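Robots on the Packing Line: What Changes for the People Next to Them?
4 min read

Our group spent the term looking at Skaner, a mail-order parts warehouse that wants two robot arms at its sorting tables. We got to sit in on the planning, talk to the packing crew, and build our own simulated table in Zerketti, and we loved every bit of it!

The job itself is simple to explain. Small items arrive mixed, and someone has to pick each one up and put it in the right tray. A packer on a full shift handles 900 items, nearly all with the same reach and twist. Wrists and shoulders came up in almost every conversation we had.

We handed out 50 surveys and got most of them back (thank you, night crew). People were less worried about losing work than we had guessed. They wanted to know who clears a jam, who gets trained first, and if the pace would be set by the arm. Really good questions, and they changed our whole second chapter.

In the plan, packers move over to checking, restocking and teaching the arms new items. Training takes about 208 hours spread over the year, on paid time. We think that last part matters a lot, and we would like to see it in writing before the May start.

Our simulation ran 2,166 picks. Round and glossy items gave us far more trouble than cubes, so a person with good hands will be needed at that table for a long while yet.

Contact: Mensah student projects office | © Hasuvard | Back to top

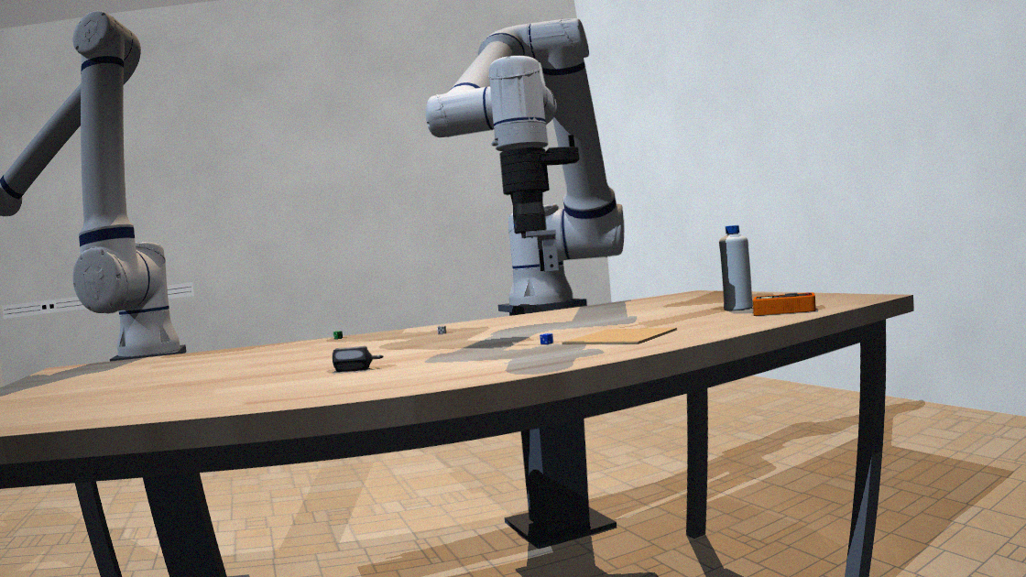

Figure 1. Simulated sorting table with two arms, small cubes, a bottle and an orange tray.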